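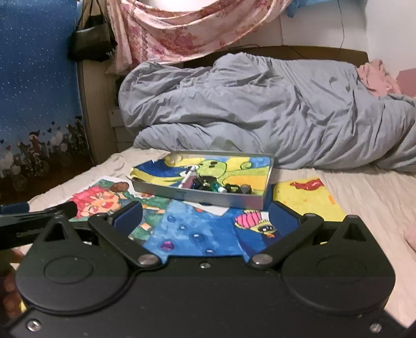 Last changed: 12 Sep 2023

By Lutz Vogler

Sorting paintings at home: speaker notes for the Winia library talk

Speaking time 16 minutes, then questions. Leave the first slide up while people find seats. Lutz Rothe has the laptop and will move the slides when I nod.

Start

Good evening. I'm going to talk about what to do with small paintings once there are too many of them in the house. I mean the ones made at the kitchen table, at school, at an evening class, on vacation. Most homes I visit have a stack of them somewhere, usually flat under a bed or standing on end behind a wardrobe.

I went through my family's stack two winters ago. There were 1,010 sheets and boards in it, going back to my aunt's first class in Semaan. It took me from October until spring, working on it some evenings and leaving it alone on others. I kept notes, and these are mostly from those notes.

(Pause here. People will want to say how many they have. Let two or three of them talk, then go on.)

Where to work

Use a bed. On the screen there are five paintings and a shallow grey tray laid out on one. A bed is the largest flat surface in most homes, and it's low enough that you can look straight down at everything. A dining table is fine too, but someone will need it by six o'clock.

Put a plain sheet over the bed first. Take off the pillows and anything knitted. Wool leaves fibers on paint that is even slightly tacky, and some craft paints stay tacky for years.

Close the window. I didn't, once, and spent the evening picking sheets up off the floor.

Wash your hands and dry them well. I don't wear gloves for this. With cotton gloves I couldn't feel the edge of the paper and I bent more corners than I saved. For photographs I would say something different, but that is another talk.

Laying out

Small groups. Five at a time is plenty. If you cover the whole bed you stop looking at any of them and start shuffling.

Leave space between them so you can get your fingers under one without dragging its neighbor. Don't stack while you're deciding. Stack after.

Look at each one before you pick it up. Check the corners, check for lifting paint, check whether anything is stuck to the back. Old tape is the usual trouble. If tape comes away by itself, fine. If it doesn't, leave it and write "tape" on the list.

The tray

Point to the middle of the bed. The tray has low, thin walls. You want low walls. In a deep box you have to reach down and lift by one edge, and that is how paper gets creased.

The painting in the tray is the one with the light-green creature, two dark oval eyes and a curly tendril beside its head. Blue, yellow, orange. I like it very much. (Don't spend long on this. Last time I did and ran over.)

You'll see there are small things lying on top of it in the tray. At home, my own rule is that small things get their own dish before the picture goes anywhere. Beads, buttons, clips, lids, whatever was in the pile. When I began I let them ride along with the paintings and one bead pressed a dent into a sheet that I haven't been able to get out. So: clear the tray, then lift the painting, then put the small things back if they belong with it.

If something small came off a painting, such as a glued-on piece, it goes into an envelope with the painting's number written on it. Write on the envelope before you put the piece in.

Deciding

I use two groups, keep and photograph. People expect me to have a third group for throwing away. In our house that happened by itself later, after the photographs were made. It was easier for my aunt to agree once she had seen the pictures on a screen.

Keep means the real sheet goes in storage or on a wall. We kept 200. You may keep more. There is no correct number, and if you have a dry room and nobody minds, keep all of them.

Ask the person who made it, if you can. Ask even if they are four years old. My niece was very clear about which ones mattered, and I would have picked wrongly. She wanted the brown one.

Don't decide late at night.

Numbers and labels

Pencil, on the back, lower left corner, light pressure. Lay the painting face down on clean paper to do it. If the surface has thick paint, don't turn it over. Write the number on a slip and tuck the slip in with it.

My list has four columns: number, who, when, where it is now. I had a fifth for title and gave it up. Most of them had no title, and I was making titles up.

If you don't know the year, leave a blank. A guess looks like a fact later on.

Storage

Flat is better than rolled. Clean paper between sheets. I use the Dresix flat boxes, the shallow size, and they have held up so far. Zostivora sells a cheaper one with a lid that bows in the middle, so don't put anything on top of it. Any stiff, clean, shallow box will do if it's a bit bigger than the largest sheet.

Not the attic and not the basement. A shelf in a bedroom closet is good. Under the bed is all right if the box closes properly and you vacuum there.

Don't fill the box to the top. If you have to push on the lid, take some out.

Hanging

We have 79 on the walls, most of them up the stairs. They change over when someone gets tired of one. I use frames with backs that open by hand, no pins. Keep them out of direct sun. The blues in our hallway faded first, then a pink I had always thought was grey.

Bright ones look better next to each other than you'd expect. Try them on the bed in the order you want before you put a nail in. Move them around and leave them there over lunch.

Questions I usually get

Glitter: keep it in its own folder. You will not get it out of anything else.

Chalk and pastel: never in with the others. Shallow frame or a box with the sheet held at the corners.

Paintings on canvas board: these can stand on edge, like books, with card between them.

Can I iron a curled sheet: I have done it, on the back, low heat, under two layers of clean paper. I also scorched one. A heavy book for a week is slower and I would do that.

Close

Handouts are on the table by the door, with the list columns on one side and the box sizes on the other. Lutz has pencils if anyone wants one. The library needs the chairs stacked along the back wall before we go.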